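Is "we taught it by hand" real learning? Student project, chopstick sorting
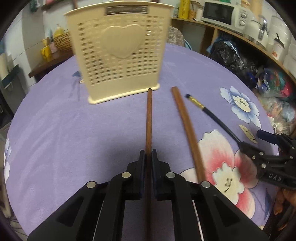 skutine_parent
Posted October 7, 2025
My kid is in a robotics club that's spending the year on a table-clearing project. The plan is that students do small kitchen chores with hand-held grippers, record each try, and train a model on the recordings. The chore right now is getting chopsticks into a holder. The club handout says 265 recordings will be "enough to generalize." I work with spreadsheets for a living and that word bothers me. It's one chore in one room. Is this a real project, or are the kids doing free data entry so somebody can put "AI" on a poster? The project fee was $28, so I'm not out much, but there's a regional showcase in March and I'd like to know what I'm clapping for.

Kellow
You're right to side-eye "generalize." I help judge student projects and I see that word on half the boards. Ask the club three things.
Did they hold any recordings back for testing, or did they test on the same ones they trained on?
Did they move the holder and the chopsticks between tries? If everything starts in the same spot, the model can learn the spot.
What counts as a success? Tip in the holder, or all the way in and let go?
A team I judged last season had 2438 recordings and still fell apart when we swapped the tablecloth. Another team had far fewer, changed the setup all the time, and did okay. Neither one generalized to anything I'd call a kitchen. Chopsticks are a fair choice, though. They're thin, they roll, and if you pinch one off center it swings on you. The kids will learn plenty about why grasping is hard, whatever the model does.
I wouldn't call it data entry unless no student ever looks at the results.

Cho
its fine, my daughter did one of these. she liked it

Sanditz
Mostly agree with Kellow, but I'd be harder on the demo. Showcase videos are nearly always the best take. Ask for 7 runs in a row, no restarts, with a parent placing the chopsticks. If they say the lighting's wrong today, well, there's your answer.
Also ask who wrote the training code. Downloading it is no crime, but the poster should say so. Ours didn't, and two judges caught it in the first minute.

skutine_parent
Thanks. I sent Kellow's list to the coach. The reply was "great questions, we'll cover evaluation in the spring." So that's a no on the test set, I'm guessing.

Kellow
Spring is late. They can set aside a few recordings tonight, it costs nothing.

4 comments · 7 shares
Last updated October 7
Contact us | Copyright Skutine Community Help | Back to top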